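Household Management, Section 4
Handout: Flat Items, Racks and Hooks
Instructor: Kausar Rizvi
Lab assistant: Slamet Halim

Read this before the lab. The short written check at the end of the week is taken from this sheet and from the reading on drying cloths.

1. What counts as a flat item

Boards, trays, trivets, pads and baking sheets. They share two problems at the sink. They take up the counter when laid down, and water stays trapped under them. A plate has a foot that lifts it off the surface. A board usually doesn't.

Sort flat items into rigid and soft before you start. Rigid ones go in the rack on edge. Soft ones, such as fabric pads and quilted mats, go on a hook or over a rail. If a soft pad has no loop, lay it across two bars and turn it halfway through.

2. The rack

Wire racks drain better than solid trays with slots, but thin rods are spaced for plates. Check the gap before you buy. Thick boards often won't fit between the spokes and end up leaning on the outside, where they slide.

Load from the back corner forward. Leave a gap between neighboring boards. Large items go in first and come out last – this is the step most people skipped in the August session.

Lift a wide board with both hands, one on each side. One-handed lifting is how the rack gets pulled over.

3. Hooks

Put hooks where a hanging item will clear the work surface. A row along a side rail works well in a small space because the back wall stays free. Cable ties are acceptable for a trial setup. Leave it up for 10 days, see which hooks get used, then move to screws. Remove the ones that stay empty.

Don't hang anything heavier than 400 grams on a tied hook.

4. The surface

Clear crumbs and scraps before putting down anything clean. A wood-grain top hides dark crumbs and shows light ones, so wipe the whole area even where it looks fine. Work from the back toward the front edge and catch the scraps in your other hand or a dustpan. Lift pads and mats to wipe – don't go around them.

5. For the lab

Work in pairs. Each pair gets 8 flat items, mixed rigid and soft. Sort them, place them, and write down where each one went and why. Hand the list to Slamet before you leave. Bring your own cloth.

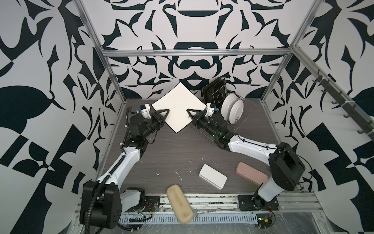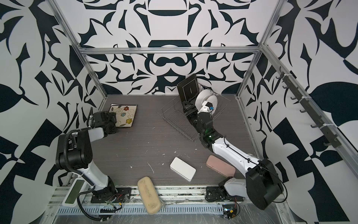
Figure 1. First picture: square board with a thin black rim, held on two sides, wire dish rack to its right. Second picture: floral pad, white scraps on the surface, row of small hooks along the right-hand rail.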